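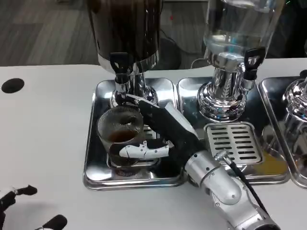 4.2 Self-reported intake and the problem of the "cup"

Most of the workplace studies we reviewed ask people how many cups of coffee or tea they drink in a day, then treat the answer as a volume. We doubt that this is safe. Sedgwick and Lumbao assumed a full cup every time, and the Draltham survey did the same without saying so. A serving drawn from a dispenser can be far smaller: the ribbed glass in Figure 3 holds brown liquid to about a third of its height, and a respondent who stopped there could still write down "one cup." Multiply that by a working day and the intake figures start to look like guesses.

Figure 3. A partly filled glass under a dispenser spout.

The Draltham data set is often cited for its size (3,620 diary entries), but size does not fix a bad unit. When Espiritu went back to 100 of the original respondents, only 59 gave the same daily count they had given in November. The Baluyot office study did a little better, with 70 percent agreement, though it asked again after a much shorter gap and let people see their earlier answers. We would not call that a test of memory.

Supporters of the cup count argue that errors in both directions cancel out. This may be true for a large group. It has not been shown, and there is a plain reason to suspect otherwise – people who refill often are the ones most likely to lose track, so the heaviest drinkers are probably the worst measured. Claims that link intake to sleep or afternoon alertness lean hardest on exactly those people.

We therefore leave the cup-based results out of the pooled estimate and report them separately in Section 5. Readers who prefer the larger sample can add them back, but should expect wider margins than the original authors gave.

Comments (3)

Dexter Sarmiento
Agree on the unit, but weighing every drink changes how people drink. Did you look at that?

Gayan Ekanayake
Espiritu's recheck left out the night shift. I wouldn't put much weight on the 59.

D. Sarmiento
Fair point. Is the Section 5 table supposed to have a column for tea?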